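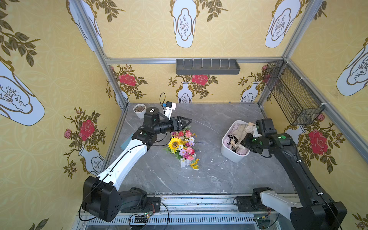

Fig. 1. Wallpaper with vases, roses and an interlocking circle ground.

Pattern and Repeat in Wall Coverings
Notes for Unit 2
Instructor: Ineke Bakker

Reading before class: the handout on block printing by Kwaku Opoku, and the first half of the Lumbao house survey. Bring a ruler and tracing paper.

1. Terms

Motif: a single design element, such as a flower, a vase or a star.

Ground: the color or small pattern that sits behind the motifs. A ground may be plain, or it may carry a pattern of its own, as in Fig. 1.

Repeat: the smallest area of the design that can be copied to fill the whole wall. The vertical repeat is the distance from one point on a motif to the same point on the next copy of it up or down the strip.

Drop: the width of paper hung from ceiling to floor. Many shops in this country say "strip." Either word is fine in your written work.

2. Types of match

Random match. Nothing has to line up at the seams. Most vertical stripes and plain textures fall in this group. Waste is low.

Straight match. The same motif appears at the same height on every strip. Easy to hang, but the eye picks out horizontal rows quickly, especially with large dark motifs on a light ground.

Half-drop match. Each strip is shifted down by half the vertical repeat. The motifs form diagonals. Large florals are often drawn this way. Cutting takes more planning, and it helps to number the strips on the back.

3. How a repeat is built

The designer starts with a rectangle. Anything that leaves the right side has to come back in on the left at the same height (or half a repeat lower, for a half-drop), and anything that leaves the top has to return at the bottom. Branches and stems are useful for this. They can cross the join and hide it. Isolated motifs are harder, and beginners tend to leave an empty channel between them that shows up as a stripe once the wall is covered.

A test we will do in class: draw a small repeat, cut the sheet in half both ways, swap the quarters, and fill in the gap at the center. This was the method taught in the Clitcombe workshops, and it still works well on paper.

4. Printing

Block. One block per color, placed by hand using pins at the corners. Slight errors in placing show as a thin line of ground between colors.

Roller. The circumference of the roller sets the largest possible vertical repeat. Faster, with thinner ink.

Screen. Allows flat areas of strong color. Used for short runs.

Digital. No fixed repeat at all, although most designs are still drawn with one.

5. Case for discussion

The Beltia pattern book lists 1,278 designs, of which 1,085 are florals. Pacita Dimaculangan argues that the book reflects what the printer could sell, and Heikki Pitkänen that it reflects which blocks survived. Read both short extracts and decide what further evidence you would want.

Assignment

Choose a patterned wall covering you can visit. Find and measure the repeat, name the match, and trace one full repeat at reduced scale. Write up to 2,000 words. Due at the end of January. Questions about tracing go to Consolacion Umali in the print room.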